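Mugs! Why they have handles, why they shine, and how to stack them up

Fact page for younger readers. Grab a drink first.
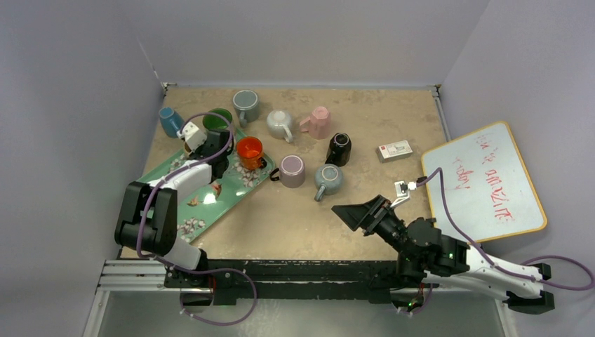 Lots of mugs, lots of colours. One is lying on its side, and a couple are upside down.

Right. Mugs. You've probably held one today and not thought about it at all.

What's a mug made of?
Mostly clay. Wet, squashy clay, pressed into a mould or spun on a wheel. Then it dries. Then into a very hot oven called a kiln (you say it "kill-n", or just "kil", both fine). Out it comes, hard as stone. Not all mugs though. Some are glass, some metal, some plastic for camping.

Why so shiny?
Glaze. It's a runny mix painted or dipped on, and in the kiln it melts into a thin skin of glass. Look at the orange mug on the tray, you can see how glossy it is. Glaze keeps the tea from soaking in. It also makes washing up easier, hooray.

Some glazes are see-through and some aren't. The colour comes from tiny bits of metal mixed in. Cobalt makes blue. Iron can make brown, or black. Copper often goes green. Clever stuff.

Flat sides or round?
Most mugs are round. But the pink one has flat faces, a bit like a cut gem. Those are called facets. They give your fingers something to feel. Try it at home, shut your eyes and see which mug you can tell by touch alone.

Why a handle?
Hot drink, hot sides. The handle sticks out into the cool air so it doesnt heat up as fast. Teacups in lots of countries have no handle at all, you hold them by the rim and the foot and sip slowly.

Upside down or right way up?
Big argument in our house. Upside down keeps dust and spiders out. Right way up lets the air in, so no stale smell. Géza Antal, a potter who helped us with this page, stores his upside down and says he's got 17 of them and no spiders. So there.

What's the tray for?
Carrying! Two mugs at once, no drips on the floor. The flowery green one has white and pink in its pattern. When you load a tray put the heavy ones in the middle. Handles pointing inwards so they dont catch your sleeve. Both hands. Walk, dont run.

Your turn: the tidy-up game
You need 3 mugs or more, all empty, and a grown-up nearby.
Put them anywhere on a table, any way up.
Now sort them. By colour? By size? Light to dark?
Then turn every handle to point the same way. Looks much neater, and its easier to grab one.
Never stack them high. They slip on teh shiny bits.

Words to know
Kiln: the hot oven.
Glaze: the glassy skin.
Facet: a flat face.
Rim: the edge you drink from.

Next page: spoons.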